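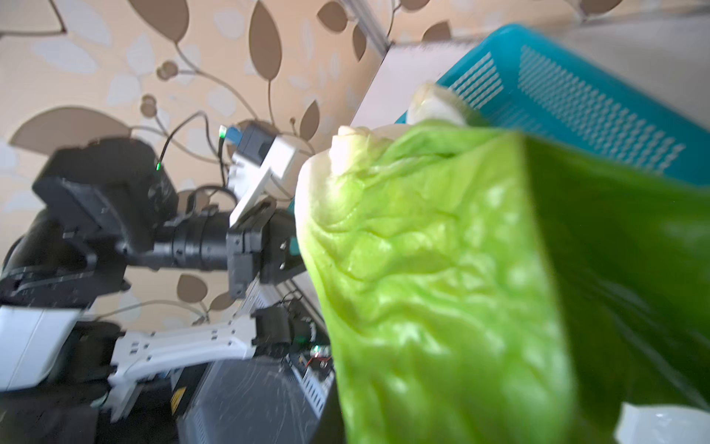
It was never the same once they took the coffee out, according to Darren Gosling, and anybody who tells you the new one is "basically identical" can't have eaten the old one with their eyes open. He put this to me in a letter, a proper one with a stamp, after I'd mentioned in passing on these pages that I was sorry to see the Starnesberg slice gone from the counter at Grandari. I had given it a single line. He gave it four sides of lined paper, and by the end of the second side I was hungry and rather cross on his behalf.

For those who didn't grow up within reach of a Grandari, I ought to back up a bit. They're cafés, the sort with a long glass counter by the door and the tea urn behind it, and for as long as I've been going in (which is since I was small enough to be lifted up to look) there was a tray of Starnesbergs at the left-hand end. A thin biscuit base, a layer of coffee custard set just firmly enough to hold an edge, then hazelnut sponge, then a lid of dark chocolate that always cracked in the wrong place when you put your fork to it. You had to choose whether to chase the chocolate round the plate or pick it up in your fingers like a savage. My grandmother chased. I have always picked it up.

Last July it disappeared. There was no notice and no farewell, only a different tray in the same spot with a little card that said "Hazelnut Dream", and under the chocolate, where the coffee custard should have been, a sort of whipped vanilla filling. I bought one, of course I did, and I sat in the window and ate the whole thing in the spirit of fairness. It was quite nice! I want to be clear that it was quite nice. If you had never met its older relation you'd have gone home happy. But I kept waiting for the bitter bit to arrive, the bit that makes you want the next mouthful, and then the plate was empty and I was left with a very sweet mouth and a pot of tea to rinse it with.

I telephoned Grandari, and a cheerful person told me that tastes move on and that the filling travels better from the bakery to the cafés. I can believe the second part. A custard slice is a difficult passenger, as anyone knows who has tried to take one home on the bus. As for tastes moving on, a petition to bring the Starnesberg back had 3362 names on it the last time I looked, and mine is one of them, and so is my sister's, though she has lived abroad for years and could hardly be called a regular.

Where the name comes from is a matter I could happily lose a month to. The family story at Grandari is that there was a hotel called the Starnesberg where the founder washed pots as a lad, and that the pastry cook there made something like it for the staff out of whatever was left in the kitchen: yesterday's sponge, the end of the coffee, biscuit crumbs. Darren has another version involving a boarding house and a stolen notebook, which he had from an aunt, and which I'm not going to print in full on the grounds that half the people in it may still be living. I'd like both to be true. A cake with only one story behind it always seems a bit underfed to me.

Home Features Eating Out Recipes Letters Subscribe

What I really wanted, though, was to eat one again, and that is how I came to be on the early train to Whiteley, where Ozan Ersoy has a bakery with two tables and a door that sticks. He used to work for Grandari. He was on custards for 7 years, and when he left to open his own place he took nothing with him but his knives and, as he says, "whatever was in my head, which they can't very well ask for back."

He doesn't call his a Starnesberg. It's down on the board as coffee and hazelnut slice, plain as you like, and he makes it when he feels like it and when the hazelnuts are good enough. I'd rung ahead and been told to come before ten. By the time I'd got the door open there was a woman in front of me buying the end of the tray, and for one dreadful moment I thought I'd come all that way for a currant bun. Then he fetched another from the back.

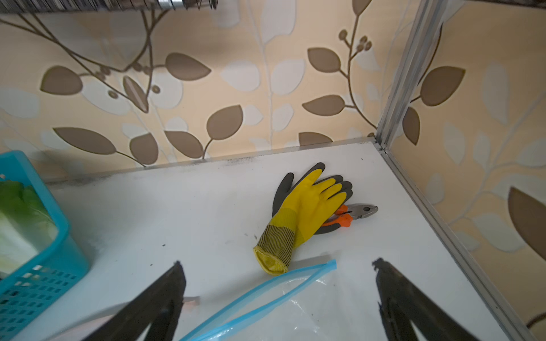

The thing people get wrong, he told me once we'd sat down, is the coffee. They make a custard and stir strong coffee into it at the end, and it goes thin and tastes of the office. He steeps crushed beans in the milk overnight and strains them off in the morning, so that the custard comes out hardly darker than cream and you don't see the flavour coming. The other thing is butter, and he wasn't shy with the amount: 600 grams to a full tray, most of it in the base. "You can use less," he said, and looked at me with such sadness that I wrote down that you can't.

He was kinder about the Hazelnut Dream than I'd expected, I must say. He knows the people who make it, and he knows what it is to stand at a mixer at four in the morning with somebody upstairs asking if it could be done a bit cheaper. He thinks the vanilla filling is a decent filling that's been put in the wrong cake. Give it raspberries, he said, and a softer sponge, and don't make it stand where the other one stood.

The biscuit is the only part he buys in. He uses Amska, a plain sort of thing in a paper wrapper that you wouldn't look at twice with a cup of tea, and he crushes it with a rolling pin in a tea towel and leaves some lumps. I've tried this at home since with what I had in the cupboard and it was perfectly all right, though my chocolate went on too thick and came away in one piece like a roof tile. He recommends spreading it while the sponge is still faintly warm, marking the portions with a hot knife before it sets, and then not touching it at all until the next day. I managed the first two.

As for how it tasted, well. The chocolate broke in the wrong place. The custard leaned a little and stayed up. There was the sweetness first, and then the coffee came in behind it, late and a bit stern, exactly as it used to at the left-hand end of the counter, and I stopped taking notes for a while. I had a second slice wrapped to go, meaning to post it to Darren, before it occurred to me that nothing with custard in it should ever be put in the post. I ate that one on the train.

Darren has since been to Whiteley himself. His verdict ran to only one side this time. He thinks the hazelnut could be toasted darker and that the portions are on the mean side, and he's going back next month with his brother.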